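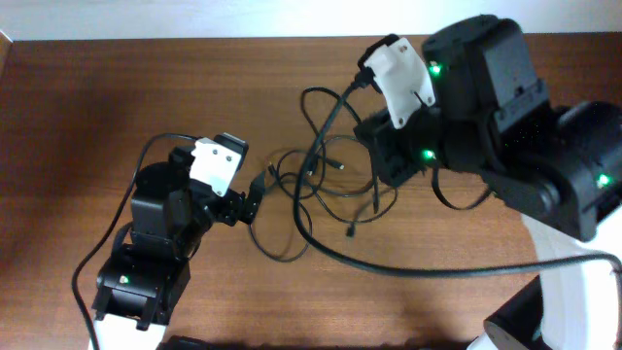

Robotics club takes on the cable mess for May showcase

The Pindmont High robotics club has picked its project for the May showcase, and it's a job most people put off at home. Get two robot arms to sort out a tangle of black cables.

The club calls the project Muvow. Students have been at it after school until 6:30 most evenings, 12 of them on the roster this year, up from last year.

"Blocks were easy. Cables move when you touch them," said Ruxandra Mihăilă, a senior and team lead. "You pull one end and the other end goes someplace you didnt want."
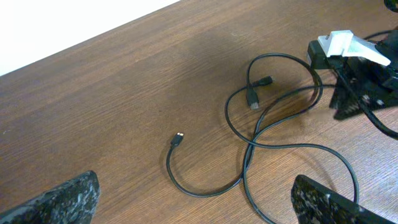 First goal is just finding the plug ends and getting a grip on one. Then lifting it clear, then passing it from one arm to the other. The team has 523 practice runs saved so far and wants more before they train again. Runs that go bad get kept too, in a seperate folder.

Latest test score: 18 clean pickups out of 72 tries. Handoffs not scored yet. 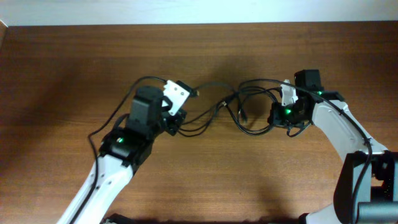

Both arms of the Muvow setup over the cables.

Thin cords are the big headache, Mihăilă said. They slide out of the fingers. Thick ones hold better but drag everything else along with them. One group is working on grip, another on the order of moves, and they don't always agree.
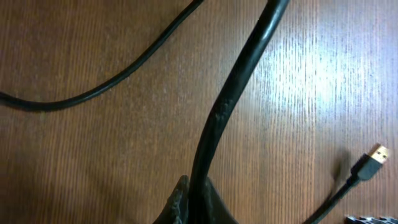 Showcase details

Main gym, doors at 5 p.m., free. Muvow runs live by the stage, same table as the club's demo last year. Pindmont's other entry, a line follower called Tamiru, goes on right after. Students who want to join the club for fall can sign up at the door.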